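Last edited 23 Oct 2022 by Niall Yule

# Adding a custom card to Sultero

Sultero is a two-player card game that stores each card as a plain text file. A new card needs three things: a card file, an art file, and an entry in the set list. The steps below apply to rules version 3 and later.

## Before you start

- Install the Kulus card editor, or use any text editor that saves as UTF-8.
- Back up the `cards` folder.
- Close the game. It reads card files only at startup.

## 1. Pick a card number

The base game ships with 2,989 cards. Numbers below that are reserved, and a custom card that reuses one will replace the original in every deck that contains it. Start custom cards at the next free number in your own set list.

Each custom set can hold up to 1,000 cards. The Furnungate set is almost at that limit, so put new work in a separate set.

## 2. Write the card file

Create a file in `cards/custom` and fill in the fields:

```
name: Bozkurt Lookout
set: my_set
type: unit
cost: 2
attack: 2
health: 3
text: When played, look at the top card of your deck.
```

Field names are lowercase. The order does not matter, but `name` and `set` must both be present. If either is missing, the game skips the file without a warning.

Rules text is display only. To make the card do something, add an `effect` line:

```
effect: on_play peek deck_top
```

Effects run from left to right. If two cards trigger at the same moment, the one played first resolves first — this can't be changed from the card file.

## 3. Add the art

Art goes in `art/custom` and takes the same base name as the card file. PNG and JPEG both work. The game crops to a square from the center, so keep the main subject away from the edges. Rendered images and hand-drawn art are treated the same way.
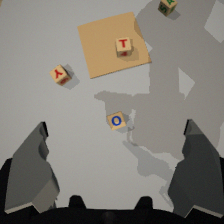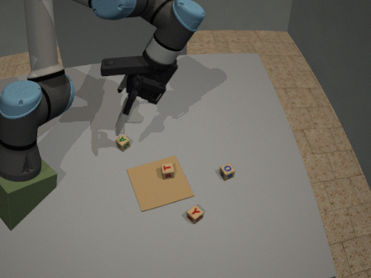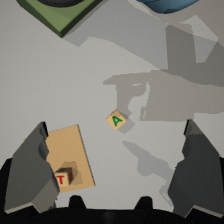 *Letter blocks and a tan board on a gray tabletop, three renders.*

If the art file is missing, the card shows the default back. It can still be played.

## 4. Register the card

Open `sets/my_set.txt` and add the card file's base name on its own line. Blank lines are ignored. A line that starts with `#` is read as a comment.

Both players need the same set list. When the lists differ, the host's copy is used, and any card the guest does not have is removed from the draw pile before the first turn.

## 5. Test it

1. Start the game and open the practice table.
2. Type the card number in the search box.
3. Drag the card into your hand and play it.
4. Check the log panel for the effect line.

If the log shows `effect: none`, the line was not parsed. The usual cause is a tab in place of a space after the colon.

## Known problems

- Names longer than the title bar are cut without a hyphen.
- Kulus adds a trailing space to the `type` field on save. Remove it by hand, or the card will not appear in type filters.
- Changing a card's number after it has been added to a deck leaves an empty slot. Open the deck and save it again to clear the slot.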